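Furnulley Linen Services
Equipment review meeting, March 28, 2019
Minutes taken by Nerys Sayce

1. Narkton trial offer
The sales deck for the Narkton arm kit was passed around again. It promises 200 pieces handled per shift. N. Sayce asked whether that meant towels laid flat or whatever comes out of a basket, and whether a person was driving. The deck says neither. The rep's answer by phone was "mixed use," which was not felt to be an answer.

2. Headset and controllers
The kit is taught by an operator who wears a headset or hangs it around the neck and works the arms with a controller in each hand. The quote lists this as "setup." Members wanted to know how long setup lasts. If somebody has to stand there all day, we are paying for a robot and a person to do one person's job.

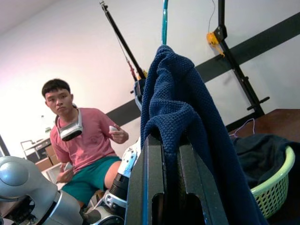

Dark knits were raised as a particular worry. They bunch, they hang in folds, and the deck shows only white pillowcases. The supplier should be asked to quote a drop rate for heavy items - in writing this time.

3. Cost
Lease is 557 a month with a 40 month minimum. Gripper fingers count as wear parts and are billed separately. No price given. Grundunura's offer is dearer but has a 3 month exit. Agreed not to sign either today.

4. Actions
N. Sayce to request unedited video of a full basket from Narkton, at normal speed.
Grundunura to be asked for a finger price.
Lease wording held over to the May meeting.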